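The Lindar Wool Blanket

By Verna Pruitt
16/09/2023

The Lindar is a plain woven wool blanket made for beds, sofas and cold back rooms. It has been in the Redever range longer than any of our other blankets, and apart from the binding it has changed very little. It comes in two sizes and five colours, and every one is woven, washed and finished at the Holloway mill.

The wool

We use a mix of British fleeces, bought as graded wool and scoured before it reaches us. The yarn is spun on the woollen system, so the fibres lie in all directions and trap air between them. A worsted yarn is smoother and stronger for its weight, and it makes a better suit, but it makes a colder blanket. The Lindar is not merino and does not feel like merino. It has a slight prickle when new, mostly against the neck and forearms, and this goes down over the first few months of use. If you have very sensitive skin, use it over a sheet or order a swatch first.

There is no synthetic fibre in the cloth. The binding along the two short ends is cotton, and the sewing thread is polyester, as cotton thread tended to give way before the wool did.

Weave and finish

The cloth is a two-and-two twill, woven slightly open and then milled. Milling means washing the cloth in warm soapy water while it is worked by rollers, until it shrinks and thickens. After drying, the surface is raised on one side only. The raised side is the softer of the two and is meant to go downwards, towards you. Some customers prefer it the other way up for looks, and it makes very little difference to the warmth.

Sizes

Single: 138 cm wide by 200 cm long. Suits a standard single bed with a modest overhang, or a two-seat sofa.

Large: 230 cm wide by 250 cm long. Suits a double or a king. On a super king it will cover the top of the mattress but will not hang down far at the sides.

Wool cloth moves a little with the weather and each piece is cut by hand, so allow a couple of centimetres either way.
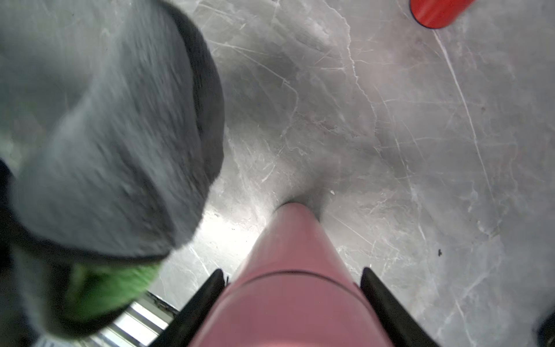
Colours are oatmeal, slate, moss, rust and undyed. The undyed blanket varies most from batch to batch, as it takes its shade from whatever fleece went in. If you want two that match, please order them together and say so in the notes box. We will cut them from the same piece where we can. Slate and rust are dyed in the yarn and stay fairly constant from year to year. Moss was altered in February to a slightly browner shade after our dyer changed supplier, and it will not be an exact match for older ones.

Washing

Most Lindars need washing once a year at most. Hang the blanket outside on a dry, breezy day and shake it well, and it will be fresh enough for another season. Spills should be blotted with a cloth and cold water. Don't rub, or the raised surface will mat.

When it does need a full wash, use the wool cycle at 30 degrees or lower, with a liquid made for wool. Biological powders contain enzymes that damage the fibre. The large size will fit in a 9 kg drum but not comfortably in anything smaller, and a packed drum leaves soap in the cloth. A short, slow spin is fine. Dry it flat or over two parallel lines, away from radiators. Do not tumble dry, even on low.

Storage and moths

Store the blanket clean. Moths lay on wool that has skin, sweat or food on it, and a blanket put away after a winter on the bed is what they are looking for. A cotton bag with a drawstring comes with each one, and it will keep out dust but it is not moth-proof. For long storage, put the bag in a lidded box. Cedar blocks help a little while they still smell strong. If you find larvae, seal the blanket in a plastic bag and freeze it for two weeks, then brush it outdoors.

Repairs

We rebind and darn Lindars of any age. The cotton binding usually goes first, at the corners. Rebinding one end is a fixed price and takes three weeks. Darning is priced once we have seen the damage, and we will send a quote before starting. Please wash the blanket before you post it, as we can't take in unwashed wool.

Price and delivery

The single is £148. The price of the large depends on colour and is shown when you choose. UK delivery is included on both. Unused blankets can be returned within 30 days with the label still attached. We weave 1,000 blankets a year across all colours, so from time to time one will be out of stock. Leave your email on the stock form and we will write when the next piece is off the loom.

The Skandia throw is a separate product, lighter and with a fringe, and has its own page. It is not suitable as a main bed blanket in winter.

Comments (4)

Esperanza Mahmoud
Does the undyed one come in the large size? I could only see oatmeal and slate when I went to order.

Verna Pruitt
Yes, it does, but the large undyed is out of stock at the moment. The next piece is being finished now. Put your email on the stock form and you'll get a message.

northlandingkate
Had mine three winters in a bedroom with no heating. The prickle did go, though it took longer than a few months. Binding has frayed on one corner so I'll be sending it in. I think mine is the old moss, is the new binding the same green?

pd_allen
Can confirm about the 9 kg drum. Tried the large in a 7 kg machine and had to rinse it twice more in the bath.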